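Search this site
Enter keywords
Go

# README - Ollunness Terraces survey files

Posted August 19, 2001, by the site maintainer

Hi, and thanks for downloading! This folder holds my notes on the old workers' terraces at Ollunness, the brick rows the Fabbri mill put up for its weavers. I started in February with one street and a borrowed tape measure, and it sort of grew (my weekends have not been the same).

## What you get

- `houses.txt` - one line per house, 87 in all, tab separated
- `windows.txt` - sash, casement or replaced, front walls only
- `porches.txt` - 13 entries, mostly on Pakelberg Row
- `notes/` - my typed-up scribbles, street by street

House numbers follow the mill's rent book, so they won't match what's on the doors today. If you need the modern number, it's the last column. Sorry, I know that's a pain!

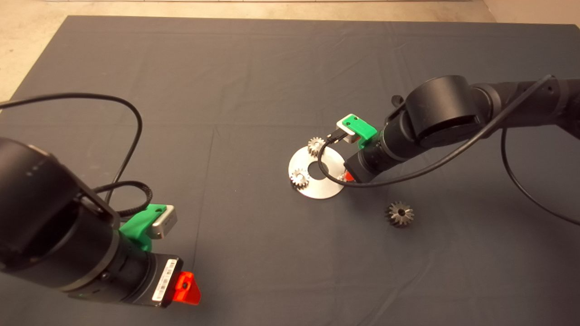

The condition column runs from 0 to 100 and is my own opinion from the sidewalk. I didn't go inside any of the houses, so please don't quote it to a bank or a builder. A blank means I couldn't see enough of the front to judge - hedges, mostly, and one enormous camper.

## Known problems

Roof slopes on the north side of Pakelberg Row are guesses. The brick colors in version 1 were a mess, and version 2 fixes nearly all of them. Two houses share a chimney and I've listed it under both, so don't add up that column and expect a true total.

## Opening the files

Any text editor will do. I keep mine in Drindex, and if you do too, turn off the automatic date guessing before you import or it will mangle the rent book numbers.

## Using this

Go ahead and copy it for school, family history, or a preservation application. A link back is nice. If you spot a wrong porch, write and tell me which row it's on.

Contact the maintainer | Copyright 2001 Ollunness Terraces | Back to top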